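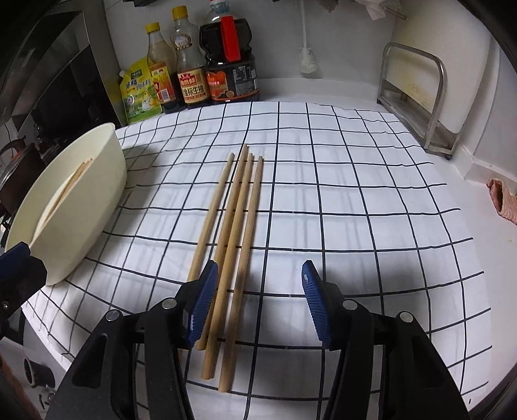
Text by Catriona Buchanan, Learning and Access, Stoltness House of Domestic Life
Photography by Elspeth Moncrieff
Published April 13, 2026

At the Table: Eating Sticks, Bowls and Cloths
Gallery page, Lindsay Study Kitchen

Four light wooden chopsticks on a cloth with a black grid, their tips brought together. To the left, a cream-white bowl holding a small bundle of thin wooden sticks; condiments stand in a row by the tiled wall.

Introduction

The Lindsay Study Kitchen is the part of Stoltness where household objects may be handled. Most of the house is shown in the usual way, with cases and labels, and visitors have long told us that a spoon behind glass tells them very little about spoons. The study kitchen was opened in answer to that. It has a counter, white wall tiles, a sink and two cupboards, and its contents are bought for use. Nothing kept there belongs to the permanent collection.

This gallery page accompanies the spring theme, At the Table, which looks at the everyday equipment of eating: what is set out, in what order, and on what sort of surface. The theme was prepared by Catriona Buchanan and Kenna Yule, with advice on wooden tableware from Simão Loureiro, who turned and carved kitchen goods in Sultport for many years before joining the house as a demonstrator.

The chopsticks

Plain wooden chopsticks were chosen for the handling table in preference to lacquered ones. Bare wood gives a better grip to an unpractised hand, and the grain can be seen and felt along the length of the stick. Pale woods also mark quickly. A stick which has been used for soy sauce will show it, and visitors are encouraged to look for such signs of use when they compare one stick with another.

Each stick is thicker at the end held by the hand and narrower at the end which meets the food. Visitors are asked to lay the sticks side by side with the narrow ends pointing the same way before they begin. When this is done, differences in length and straightness become easy to judge, and a pair can be made up by eye. Few of the sticks in the study kitchen are matched when they are bought. Sorting them into pairs has become the first exercise of the session, and school parties in particular are slow to leave it.

Mr Loureiro adds a note on care. Untreated wooden sticks should be washed promptly in warm water, dried with a cloth and stood upright until the air has finished the work. They should not be left to soak. A stick which has begun to lift at the tip or feels furry to the thumb should be retired from the table, although it may still be of service in the garden as a plant marker.

The bowl

Large bowls of this kind have many duties in a kitchen, and the study kitchen makes no attempt to assign them one. In the course of the theme they are used for rinsing rice, for noodles shared by a table, for fruit and for holding small articles which would otherwise roll away. A pale interior is useful for teaching, as the contents are easily seen from the other side of the counter.

Visitors lifting a bowl are asked to use both hands and to set it down on the cloth and never on bare tile. Bowls should be emptied before they are stacked.

The cloth

The gridded cloth has attracted more questions than any other item in the room. It was bought by the length from a shop in Sultport, and the remainder of the piece is kept in the left-hand cupboard for repairs. A printed grid helps those setting a table for the first time. Sticks, spoons and dishes may be lined up against it, and a place setting drawn on squared paper beforehand can be carried across to the counter with little trouble. Ubaldo Tedesco, who leads the adult drawing class, has made use of it for the same purpose.

The cloth is changed after each session. It is washed at a moderate heat with other light-coloured items and ironed on the reverse side, which has kept the black lines crisp — the previous cloth was ironed on its face and greyed within a season.

Condiments

The back of the counter is reserved for bottles and jars, so that the front remains clear for handling. They are kept in a single row against the tiles. Contents vary from week to week according to what is being cooked. Visitors with allergies should speak to the demonstrator on arrival, when a full list of that day's ingredients will be supplied.

The Stusulitz bequest

The purchase of cloths, bowls and tableware for the study kitchen is supported by the Stusulitz bequest, which provides £4000 in each year for objects intended to be worn out. The terms are unusual, and the house is grateful for them. Breakages are recorded in the kitchen book and replaced from the same fund; visitors are not charged.

In the last full year the study kitchen received 2598 visitors, including school parties and those attending evening classes.

Visiting

The study kitchen is open during the normal hours of the house, except when a booked group is in session. Handling sessions for At the Table continue until the end of May. Groups are asked to book in advance through the learning office and to state whether any member requires a lower counter or a chair with arms, both of which can be provided.

Children under eight should be accompanied by an adult at the counter. Coats and large bags are to be left on the hooks in the passage. Aprons are available in all sizes, and hands should be washed before any object is picked up.

Use of the photograph

The photograph on this page may be reproduced without charge for teaching and private study, provided that Elspeth Moncrieff and Stoltness House of Domestic Life are credited. Requests for commercial use should be made in writing to Kenna Yule at the learning office. A large-print copy of this text may be had from the front desk.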